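May, late. Fedir wants 100 demonstrations for the Zetstead burger task and thinks 9 is a slow start. I think lunch is a slow start.
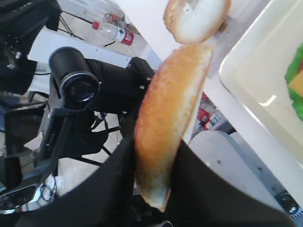 Half a bun, held on edge.

Reread Väisänen on spacing demos by start pose – sound method, dull evening.

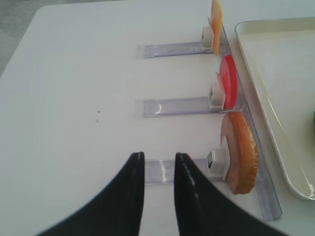 Fingers open at the lowest rail.

Tried sorting near-duplicates by eye. Gave up after 2 coffees.

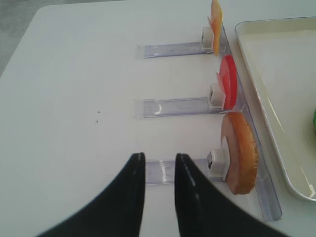
Fingers open, bottom slice. Keep one?

Motville gets the numbers tomorrow, such as they are.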